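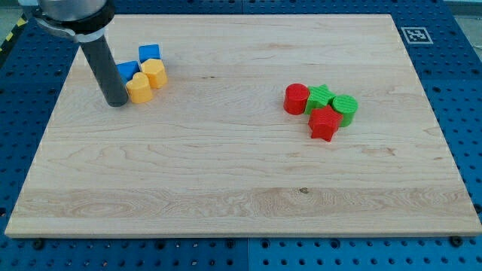 A goat barn by the sea becomes a one-room home, with the goats' front door still in place

If you like small houses, old stones and people who refuse to throw anything away, come and look at what has happened to the barn at Seixas.

Last updated: October 11, 2019

Print this page | E-mail this story to a friend

For most of its life the building was a winter shelter for goats. It sits halfway up a slope of gorse and bracken, a short walk above the water, and until a few years ago it had three walls, half a roof and a fig tree growing through what was left of the floor. Now it has four walls, a whole roof, a bed, a stove and the best window seat I have ever sat in. The fig tree is still there too, although it has been politely moved outside.

The new owner is Bronisława Żak, a retired map-maker who first saw the ruin on a walking holiday and went home and thought about it for an entire winter. She asked her old friend Renata Stępień, an architect with the two-person practice Stumeo, whether anyone could live in it. Renata told her no. Then she drew it anyway, on the back of a ferry timetable, and that drawing is now framed beside the door.

What they have made is tiny and completely lovely. The whole house is a single room, with a washroom tucked behind the chimney and a sleeping shelf overhead that you reach by a ladder. Nothing in it feels squeezed. The roof rises steeply at the north end, so even on a grey day there is a great tall slab of light falling down the back wall, and the stones there are worth lighting: big rounded lumps from the beach at the bottom, smaller flat ones from the field higher up, and one right in the middle with a hole worn clean through it. A rope used to be tied there. Bronisława keeps a sprig of something in it, and on the day of my visit it was sea holly.

The walls were taken down and put back up again by hand. Every loose stone was numbered in chalk, 198 of them, and laid out across the field in rows. Then it rained, and the chalk washed off. "We stood there in our coats and laughed until we had to sit down," says Renata. "After that we just built it like a wall." They had photographs to go by for the gable end and used their eyes for the rest, and I think the place is better for it. You can see where one mason stopped and another took over, if you look to the left of the window.

The roof is covered with 1000 clay tiles from a school that was being pulled down inland. They came in four different shades and the builders mixed them as they went along, so that from up the hill the roof looks a bit like a ploughed field. Some still have paw prints in them from the day they were made. Bronisława swears they are a fox's. Everyone else says dog.

The low door

The part everybody talks about is the door. The goats' entrance was barely chest high, and the sensible thing would have been to raise the lintel. Bronisława wouldn't hear of it. The lintel is one enormous piece of granite and she felt it had earned its place. So the floor went down instead: two steps, cut straight into the hillside, and you duck, step down and come up into the room. I bumped my head going in and again going out, and I would happily do it a third time!

Digging out the floor gave them a free source of clay, and that went back on the walls as plaster. Zuzanna Sikora did the plastering over one June, mixing the clay with sand and chopped straw in an old bath. She left the corners soft and round, and worked a shallow niche into the wall beside the bed, just big enough for a cup and a pair of glasses. Run your hand along it and you can feel the straw.

Heating comes from a small stove built into the old hearth and a thick layer of sheep's wool under the tiles. Water is collected off the roof into a buried tank. For the windows, Stumeo went to Narkanex, a little joinery down the coast that usually makes wheelhouse windows for fishing boats. It shows. They have fat rounded corners and heavy brass catches, and they shut with a wonderful thump. The one over the window seat points straight out to sea, and there is a shelf under it for binoculars.

The furniture was nearly all in some other building first. The table is a barn door, the kitchen worktop came from a bakery, and the bookcase was once a set of pigeonholes in a sorting office, with the street names still painted under each one. Poetry lives in Harbour Lane. The seed packets are in Mill Street, and there are a great many of them.

What the neighbours think

Jadwiga Bielecka, whose family kept goats in the barn when she was a girl, was the first guest to stay for supper. She brought a cheese. "I was worried it would be all white paint and glass," she told me. "But it smells the same when it rains. I was so pleased about that." She has since given back the old bell that hung by the door, and it now serves as the doorbell.

There are already plans for the second building on the plot, a roofless pigsty a few paces down the hill. Barbara Zieliński, the other half of Stumeo, is drawing it up as a guest room and potting shed called Korner, after the odd bend in its back wall. It will sleep 2, provided they are fond of each other. Work should start once the last of the roof timbers has been found, and if you have some chestnut beams lying about, she would very much like to hear from you.

The barn isn't open to the public, but the coast path runs just beneath it and you get a fine view of the roof from the stile. Look out for the fig tree. It fruited this summer for the first time since the move, and Bronisława has been leaving bowls of figs on the wall for walkers to help themselves.

Print this page | E-mail this story to a friend

Enjoyed this? Sign up to our newsletter and get a new small home in your inbox every month. You can unsubscribe at any time.

We use cookies to make this site work properly. By carrying on reading you agree to our use of cookies. Accept | Find out more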